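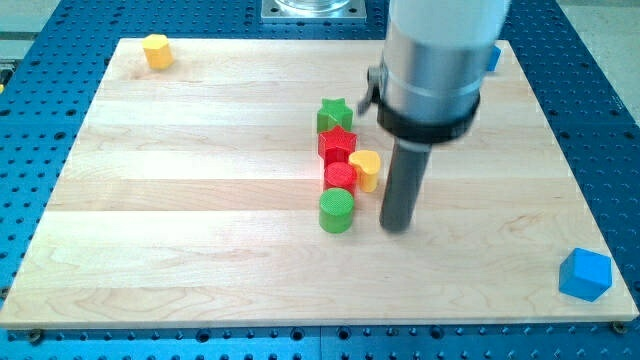

Toy blocks have had a long run for something with no batteries and no opinions. Recep Altıntaş has been making them for 39 years in a shed in Lollwood, and he regards the plain cube as a warm-up. Stars are where the money goes, he says: five points, every one of them a chance to ruin the piece. On the maple board, a green star and a red one keep company with a yellow heart, while the blue cube has a corner to itself.

His catalog, Werora, runs to four pages. The heart, he concedes, doesn't stack. Customers ask for it anyway.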